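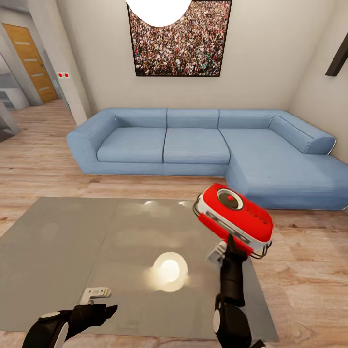
Stumell Shared Workshop, Home Robotics Evening Course

Handout 3: Two arms in the living room

Welcome back! Last time we got both arms answering to one controller, and now comes the part I've been looking forward to since January: making them do something together. Before anyone bolts an arm down at home, we run the whole job in the simulated room. The red-and-white device goes in the right gripper, held by its black handle, and the little white bracket goes in the left. Two hands, two very different shapes, one gray surface to work over.

What you need tonight
- your laptop with the Celtport room file loaded (Aníbal Quintero has it on a stick if the download stalls)
- the arm settings you saved at the end of Handout 2
- a notebook, please, a paper one

Part 1. Getting a grip

Load the room and leave the sofa, walls and lamp exactly as they come. Start with the left arm. A small flat part like the bracket is a wonderful thing to practice on, since the fingers have so little to close on and every sloppy angle shows. Bring the gripper in slowly, close, then lift just clear of the surface and stop. Save that pose as LEFT HOLD.

Now the right arm. The device is bulky, and it likes to tilt. Let it! Grip the handle, lift, and write down the tilt you get before you try to correct it. King-fai Kao spent a whole evening leveling his and then found his program ran fine with the tilt left in. Save this one as RIGHT HOLD.

Set your closing force to 300 on the controller scale for both arms. If the fingers pass through the part, your collision shapes are switched off (it happens to everyone once, and it looks terrific).

Part 2. Working with the shine

The gray surface is slightly glossy and the ceiling light comes back off it as a bright white disk. If you're using the vision add-on, that disk is going to cause you trouble, because a bright round blob looks a lot like a target. Raise the brightness cutoff a little at a time and rerun the search after each change. My own room ran 1,524 search steps with the cutoff too low and 1,499 with it where I wanted it, a small saving, but I was very happy to see it.

Move the viewpoint too. The glare shifts as you do, and a setting that works from one spot may fall apart from another.
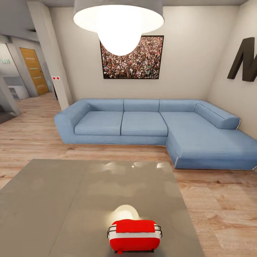 Part 3. Putting it down again

Lowering is harder than lifting, and much more fun to get right. Come down to the tabletop in 8 small moves, pausing after each one. Open the fingers only when the contact reading holds steady, then back the arm straight out the way it came.

For next time
Save both holds and your lowering routine in one file and send it to Nanna Hafstein by 28 September 2023. Amparo Marulanda will have the Henao wrist kits on the bench, so bring a small screwdriver if you have one.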